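Okay, I've had this rattling around in my head since the final buzzer, so please bear with me while I post way too much about the Vostaron bench.

First, credit where it's due. Floveck came into our gym and shot the lights out in the third quarter, and I'm not going to pretend one more timeout would have fixed it. When a team gets that comfortable from the corners you mostly just stand up, stretch your legs and hope halftime wasn't that long ago. 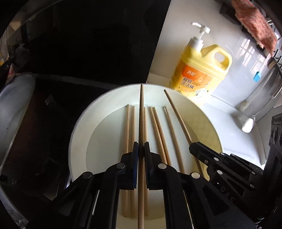
But the bench, you guys. We got 4 points from the second unit in the whole first half. Four! I've been coming to these games since the old building, back when a good night was 800 people and half of them were somebody's cousins, and I can't remember a rotation that looked this unsure of itself.

I don't think it's a talent thing, either. Mieczysław Bielecka played 26 minutes a night for Nundix last season and looked like a guy who could run a team in his sleep. Now he comes in for three minutes, misses one jumper, and he's looking over at the sideline before he's even back on defense. I'd be looking too!

And I do understand the coach's side of it (I coached sixth graders for a while, so obviously I know everything). The starters are good, they like playing together, and every lineup change feels like giving something away. Still, you can't ask a man of 37 to chase guards all night in June and then wonder why his legs are gone by the fourth. My wife says I should stop yelling this at the TV, and she's probably right, but I've got dinner going for the Game 5 watch party and plenty of time to stew.

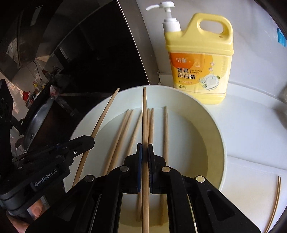 What I'd love to see next game is one simple change: bring Bielecka in early, with two starters still on the floor, and leave him out there through a mistake or two. Let him run that little high screen he used to run at Nundix. I was trying to explain it to my brother-in-law over at the counter, and a long wooden chopstick standing up against the far rim of a big round basin makes a pretty decent screener at the top of the arc, if you're patient with me. He was not very patient with me. The point is that the guard gets to come around it slowly and see the whole floor, and that's when Bielecka is at his best.

Anyway, they're calling for an early tip, so I'll be on here from warmups on. If you were at the game and saw it differently, tell me, I'd love to hear it. And if you're the fella in section C who shared his peanuts with my kid, thank you again, she's still talking about it.

Filed under: Basketball, Playoffs, Fan Posts

Contact | Copyright Wan Sports Talk | Back to top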